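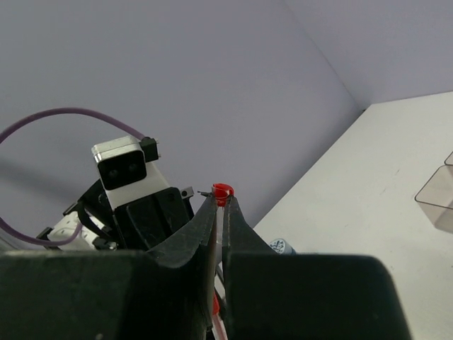

Small loose parts set the limits of any desk storage plan, and the talk opens with them. State the definition first: a small part is anything that can pass under a pen without lifting it. Paper clips, spare nibs, grub screws, pen caps, rubber feet. A red piece of the size shown, a cap or a ring with a rounded, open top, falls well inside the definition. Ask the room where such a piece would go on their own desk. Allow a pause. Most answers will be "in the drawer", and the drawer is the subject of the next section.

SECTION 1. THE DRAWER

Refer to the Billum audit. We went through 40 desks in July and emptied the top drawer of each. Read the method from the handout, do not paraphrase it. Points to make:

- The drawer was the default place for any item without a place.
- Users searched by stirring. Stirring moves the smallest items to the back corners.
- Dividers were present in 12 drawers. In most of these the contents had gone over the top of the dividers, which were too low.

Mention that the Heitmann cabinets at the Jemwood building have shallow drawers and did better on retrieval. Depth matters more than floor area. If asked for drawer depths, they are in the appendix and I will not read them out.

SECTION 2. TRAYS

Move to open trays on the worktop. Rectangular trays nest or stack, and the two words should be kept apart. A nesting tray sits inside the one below and saves height when empty. A stacking tray rests on the one below and can be full. Suppliers use the words loosely, so check the section drawing before ordering.
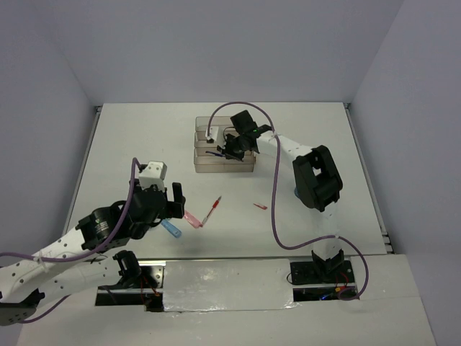
Slide 4: Three translucent trays in a stack. Coloured markers on the same white tabletop.

Dwell on the material. A smoky, clear wall shows that a tray has something in it, and usually what. An opaque wall needs a label, and labels go out of date. Against that, a clear tray shows every scrap left inside, and some users dislike it. The Flekberg office sent theirs back for this reason.

Next, the markers. Long items decide the inside length of the tray. Measure the longest marker with its cap on, then add a finger's width at one end. Without that margin the last marker has to be prised out — users then leave it on the table. The same rule applies to scissors and rulers, although a long ruler is better hung up.

Stacking order, if time allows:

Top: items used every day.
Middle: refills and duplicates.
Bottom: items used monthly or less.

A stack of three is as high as I would go on a desk. Above that, reaching the bottom tray becomes a job in itself and the order above breaks down within a week. This is my opinion and should be presented as such.

SECTION 3. CLEANING

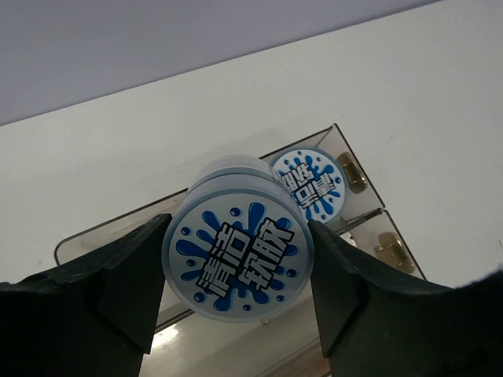

Text by the Billum storage working group, 15 May 2024

Cleaning materials are stationery for the purposes of this talk and should have a fixed place. The jar on the slide is labelled 清洁软胶, in English "cleaning soft gel", in white characters over blue splashes. Read the translation aloud for those at the back.

Gel of this general type is pressed on to a surface and lifted off with the dust. It suits keyboards, vents and the inside corners of trays. It does not suit fabric, unsealed wood or anything with a loose coating. Follow the instructions on the jar in hand, as products differ. Keep the lid closed between uses.

A round jar wastes the corners of a rectangular tray. Two answers were tried at Jemwood. The first was to stand the jar outside the tray, where it was used more often. The second was to fill the corners with small pots, where it looked better and was used less. I recommend the first.

Sequence for a full clear-down:

1. Take everything out of the trays.
2. Sort the long items and cap the markers.
3. Put the small parts in a lidded pot.
4. Clean the trays, corners last.
5. Restack in the order given in Section 2.

Seven minutes is enough for an average desk once the trays exist. The first session takes longer.

QUESTIONS

Expected: cost per desk, who buys the refills, and whether hot-desking changes the plan. It does — personal trays then need a shelf, and the shelf needs names. Refer cost questions to the Heitmann price sheet.

Talks > Workplace storage > Speaker notes

Related items
Drawer depths: appendix to the Billum audit
Hot-desking and the shared shelf
Nesting or stacking: reading a section drawing
Cable trays at Flekberg

Contact | © Billum storage working group | Back to top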